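Sat 6 April

I have let out a cottage at Sedau for long enough to have opinions about it, and the one I hold most firmly is that holiday houses should stop charging a separate cleaning fee. The price on the first page should be the price. Mine is 600 for the week in April and that is what people pay.

The usual defence is that cleaning costs money. It does. So do the water, the insurance and the man who looks at the boiler, and none of those turn up as an extra line on the last screen before payment. Cleaning was picked out because it sounds reasonable and because guests feel awkward arguing with it. Once it was there, it grew. I looked at a two-bedroom place in Pleltotholm last month where a short stay cost less than the cleaning did.

Sandra Cheetham manages lets on the Sedgwick side of the bay and disagrees with me. Her owners want short bookings to carry their own weight, and she says a single price punishes the family who stay a fortnight. I think that is a fair point and I think it has a simple answer, which is to set a higher nightly rate for short stays and show it. Hotels have done it for years.

## What guests are asked to do

The fee would bother me less if it bought something. At many houses the guest pays it and is then handed a list: strip the beds, run the dishwasher, take the rubbish to the lane, sweep the sand out. I stayed in one place in Zamden with a laminated sheet on the fridge that had more instructions on it for leaving than for the oven.

My own list has four items on it.

- Shut the windows.
- Leave the key in the box.
- Tell me if something has broken. I won't charge for a glass.
- Leave the kitchen odds and ends wherever you like, and any sauces you don't want to take home.

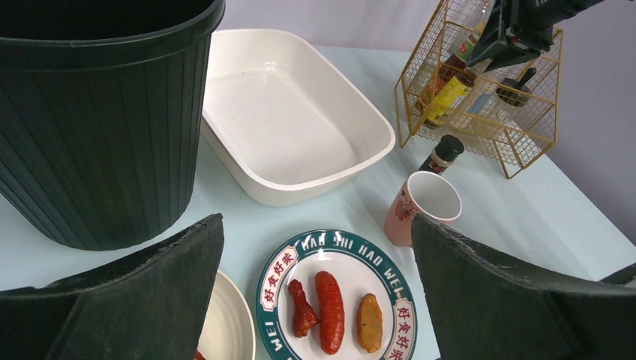
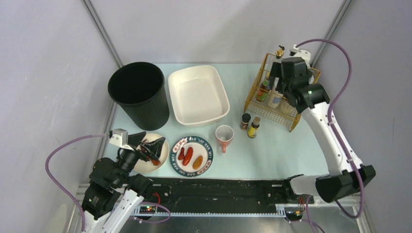
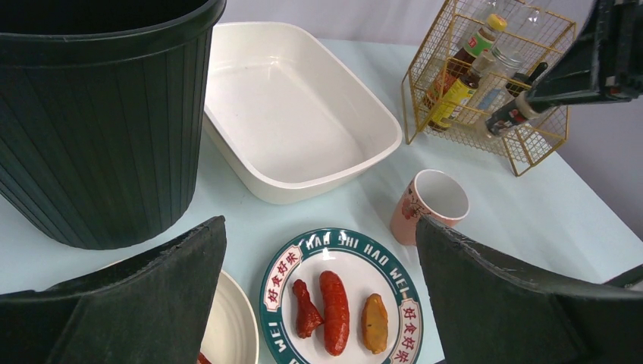 ## The cupboard question

This brings me to a smaller complaint. A great many lets are emptied to the bare shelf between bookings, so each new family arrives late on changeover day and has to buy salt. Owners say it is for hygiene. An unopened jar is no risk to anyone, and fresh oil and vinegar cost very little against a week's rent. I put both in for every arrival, with tea, and a decent washing-up bowl under the sink.

Nasrin Dehghan, who has come with her sister for six springs now, told me she books my cottage over a smarter one up the hill for that reason and for the parking. I would have guessed the view. You can't see the sea at all from the smarter one's kitchen, but evidently she doesn't care about that.

## What it costs me

I dropped the fee and put the rate up to cover most of it. In the first season I was 3000 down on the year before, partly from the rate and partly from a wet spring when everyone was down. The season after, I made it back. Some people will have scrolled past because my headline price looked high next to a neighbour's. I can't count them and I don't lose sleep over it.

The booking sites could settle the matter by showing one total from the first search, with no setting to hunt for. Some do already. Until the rest follow, owners can do it for themselves by changing two boxes on a form, and I would ask anyone with a house on this stretch of coast to go and change them before the summer bookings come in.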